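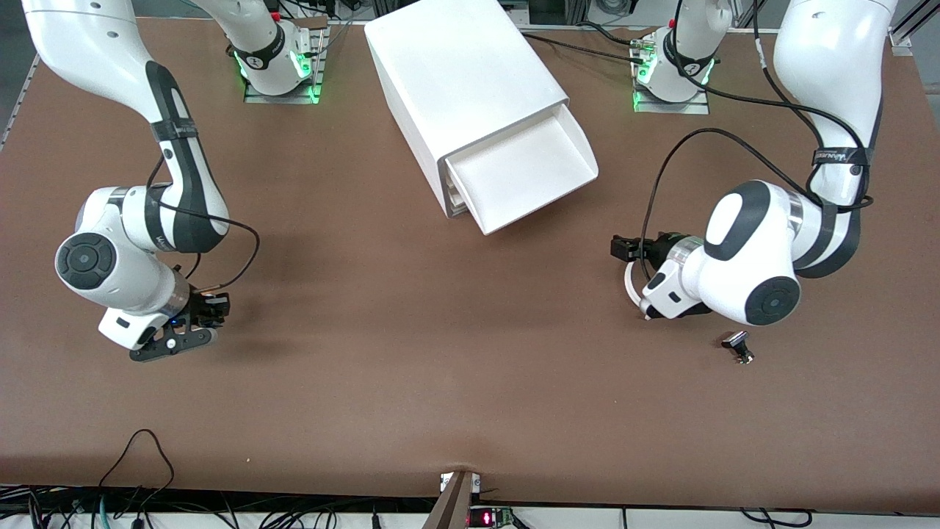 Okay, week 2, and I want to start with how we keep track of things, meaning working memory versus long-term memory. Working memory is tiny and it leaks. Long-term memory is huge, but getting things back out is the hard part! I like to think of it as storage, so take the white cabinet with its drawer open: whatever is in an open drawer is easy to reach, and that's a decent stand-in for a memory you've used lately. A shut one needs a cue, something like a label or a smell or the first line of a song.

For Saturday, please read the Hoarau chapter (the first 13 pages, skip the appendix) and try the word list on a friend. Read it out loud, wait a bit, then ask for it back - and no peeking. You'll probably see the start and end of the list survive while the middle goes missing. Write me 200 words on what you got.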